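Building notes from the fourth floor

The lift at Stokis House will be out from Monday while the Bradano people replace the thing that makes the noise. They have quoted us two days. Those of you who lived through the last two days (it was most of January) may wish to bring flat shoes and a packed lunch.

The goods lift will still run, but only for goods. Management has confirmed that tenants do not qualify, even when carrying some.

On to the kitchen. The new dishwasher has been in since the long weekend and has so far been loaded by what I would estimate, from the cups in the sink, to be one person. Thank you, Hsin-yi Lo. The rest of you are reminded that the labelled shelf is for labelled food. A tub of hummus marked "ask first" was removed on humane grounds.
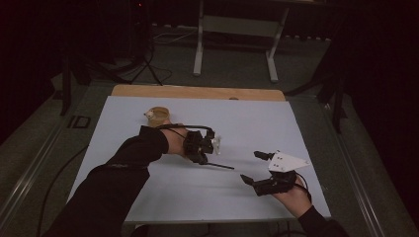

Two hands with black grippers over a board on a table.

Parking remains the subject on which I receive the most mail. There are 21 bays, and 80 people who each feel strongly that one of them is theirs. The draw for next quarter will be held in the foyer at 5.30, and the results will be pinned up beside the letterboxes, where you are welcome to be disappointed in your own time. Bay 2 is not in the draw. Bay 2 has the drain in it.

The Amico coffee cart is back out the front on weekday mornings, after its disagreement with the council over the colour of its awning. The awning is now grey. The flat whites are the same, and so is the queue, which still goes straight across the fire exit. Please bend it left, towards the bike racks.

Finally, the annual trivia night. Mykhailiuk Conveyancing are defending champions and have asked that I mention it. The prize pool stands at $2000 in vouchers, mostly for the tyre place. Teams of six, names to the front desk, and no more puns on "lease" as we have had all of them.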